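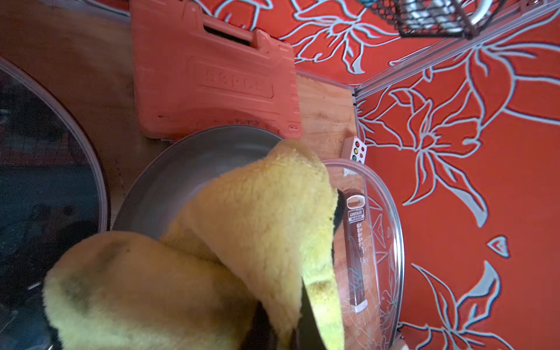
Figure 7.1 A gripper with padded yellow fingers at a table holding a metal pan, a glass lid, a clear container and an orange plastic case.

Chapter 7
Automation and the people who work beside it

By the end of this chapter you should be able to:
describe how a job is broken into tasks before any of it is automated
explain why some tasks pass to a machine sooner than others
discuss how automation alters skills, pay, safety and the pace of work
use the Denmont case to support an argument in writing

Key terms: task, job redesign, gripper, exception, deskilling, upskilling, consultation

7.1 A returns room in Denmont

Bouzid sells and hires out kitchenware. Its returns room in Denmont is where goods come back from customers who have changed their minds or finished a hire. Pans, lids, dishes and storage boxes arrive mixed together. Each item has to be picked up, looked over, matched to an order and sent on to cleaning, repacking or scrap.

Until recently all of this was done by hand. The room employed 48 people over two shifts, and a trained worker was expected to clear 42 items an hour. The work was steady but tiring. Heavy pans strained the wrists, and chipped glass caused most of the entries in the accident book.

In May the firm put in the first robot arms, bought from a supplier called Lodari. Six people left during the following year and were not replaced. The other 42 stayed, but few of them now do the job they were hired for.

Kitchenware is awkward for a machine. A carton has flat sides and a known size. A glass lid is round and slippery and can confuse a camera, since it both reflects light and lets light through. A clear dish may show whatever lies behind it. A shallow pan has a rim that can be gripped, but the fingers must come in at the right angle. Hard metal fingers can also mark a surface, and for this reason grippers are often given a softer covering. Coverings get dirty and wear down. At Denmont, checking and changing them became a regular duty, and it was added to the job description of the floor staff at the first annual review.

7.2 Jobs and tasks

People often ask whether a machine will 'take' a job. Economists find it more useful to ask which tasks within the job it will take. A job is a bundle of tasks, and a machine rarely does the whole bundle.

Before ordering any equipment, Bouzid listed the tasks done in the returns room. Lifting an item from the table and placing it in the right tray went to the arms. Judging whether a scratch was bad enough to lower the price stayed with people. So did opening cases and boxes, reading damaged labels, and telephoning customers about missing parts.

A further group of tasks had not existed before. Someone has to deal with exceptions — the items the arm cannot grasp or cannot identify. In one month the Denmont room recorded 409 exceptions. Each one stopped an arm until a worker cleared it. Staff who had once handled every item now handled mostly the difficult ones.

7.3 What the staff reported

The firm surveyed the room after a year. Workers said their wrists and backs were less sore. Fewer cuts were recorded. Those who had trained as cell operators, a course lasting 90 hours, received a higher rate of pay and were more likely to say they wanted to stay.

Other answers were less favourable. Several workers said the day felt more broken up, as they were called from one stopped arm to the next. Some missed talking across the table, which the new layout made harder. Experienced sorters felt that a skill built up over years had lost its value, an effect known as deskilling. Night staff had been given fewer training places than day staff, and a complaint about this was upheld.

A second site, at Zavutden, introduced the same equipment but consulted its staff before the layout was fixed. Workers there asked for the arms to be set along one wall and for the shared table to be kept. The change delayed the opening and raised the cost. Section 7.5 compares the results at the two sites.

Before you read on

1. Choose a job you know well and write down the tasks it contains. Mark the ones that need judgement.
2. Which workers at Denmont gained most from the change, and which gained least?
3. Should the time spent clearing exceptions be paid at the operator rate? Give reasons for your answer.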